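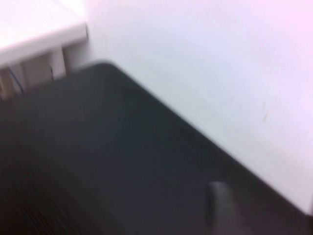 Can a robot arm do household chores yet?

Single steps of a chore, often enough to be worth testing. A whole chore from start to finish, with no one standing by, is still more than most arms can manage in an ordinary home.

This page explains how to test an arm on simple kitchen pickups and how to read the results. It applies to the Arnuletti arm and to most other small arms with a two-finger gripper.

Before you start

Pick one chore and cut it into steps. "Clear the table" is too big. "Pick up a cup and put it on the shelf" is the right size. Write down what counts as a pass before the first run. We use three rules: the item ends up where it should, nothing gets dropped, and no person touches anything.

Set the arm to 32 percent speed for the first session. Keep the stop button within reach.

Step 1. Test cups

Start with plastic, not glass. Run the pickup with the cup upright, then upside down, then on its side. Move the cup a hand's width between runs or you will only learn that the arm can repeat itself.

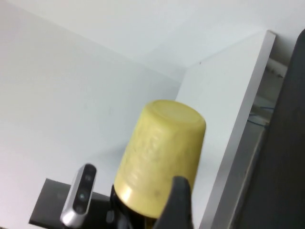

Yellow plastic cup, held base up.

Watch the grip force. A thin cup bends when the fingers close too hard, and a bent cup tends to slip when the wrist turns. Lower the force a little at a time until the cup slips, then go back up one setting.

Do 100 runs if you have the time. On our bench at Indanberg the first full set gave 62 passes. Most of the misses came when the arm let go too early over the shelf.

Step 2. Test fruit

Fruit is harder. It rolls, and the size changes from one piece to the next. Use a wide grip and bring the fingers down low — below the middle of the fruit, or it will squeeze out and roll away. Slow the last part of the approach.

Swap the fruit every few runs. Check the skin for dents after each set and write that down too. A lemon will put up with a lot. A ripe peach won't, so leave soft fruit for later.
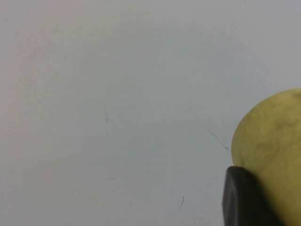 Buston wrote in the comments that picking up a lemon is fine but putting away a full bag of groceries is the real chore, and that an arm that needs a clear table and a person nearby hasn't saved anyone any work yet.

We agree with most of that. The bag test is on our list for January. It needs the arm to find items that are under other items, and our current setup can't do that well.

Step 3. Read your results

Keep separate totals for each item. A single pass rate for "kitchen work" hides too much. Note how long each run took, including the time you spent resetting things by hand. If resetting takes longer than doing the job yourself, the arm isn't ready for that chore, whatever the pass rate says.

Repeat the full test after any change to the fingers, the software or the lighting.

Last updated Nov 15, 2021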